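Mayuree Limsakul
@mlimsakul
Aug 11, 2022

1/ Spent the week on static IP exhaustion at the Buchanan office. Posting the notes because the fix was duller than the symptoms and someone else probably has the same setup.

2/ Symptom: laptops would join the Wi-Fi, show full signal, then sit on a 169.254 address. Not all of them. Worst just after lunch. Printers and desk phones never complained.

3/ A 169.254 address means the client asked for a lease and got no answer. So the radio side is fine and you should stop rebooting access points. We had rebooted the access points for most of April.

4/ The wireless subnet was a /24. That gives 254 usable addresses, less the gateway and a block reserved for printers. Lease time was left at the default of eight days.

5/ Phones now randomize their MAC address. Depending on the OS and the network settings, one phone can come back as a new device. The old lease stays in the table until it expires.

6/ Guest traffic was on the same subnet as staff. Every courier and contractor who joined held an address for eight days after leaving the building.

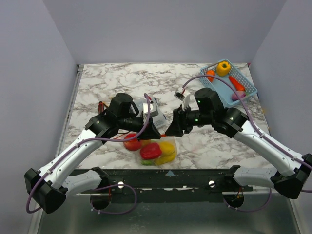
7/ First change: lease time on wireless down to 60 minutes. Clients renew at half the lease, so the server sees a request every 30 minutes per device. Load on the DHCP server did not move enough to show on the graph.

8/ Second change: guests to their own VLAN with a /21. That is 2,046 usable addresses. We set the pool to 2,000 and kept the rest for gear.

9/ Third change: an alert at 80 percent pool use. The old server logged "no free leases" every time it happened. The log went to a disk with no one reading it. Usa Hemmin found the entries with one grep.

10/ Things that did not help: new switch firmware, a different channel plan, shorter SSID name (a suggestion from a forum), moving the DHCP server off the old Tasameck box. The last one needed doing anyway.

11/ If you shorten leases, do it before you move the subnet. Clients holding an eight-day lease won't hear about the new range until they renew or reconnect. We did it in the wrong order and had 3 days of stragglers.

12/ Check your relay config too. Ours listed two helper addresses and one belonged to a server retired before I started. Harmless, but it made the packet captures confusing.

13/ Still open: the badge readers on the second floor ignore option 42 and keep their own time. Ticket is with the vendor.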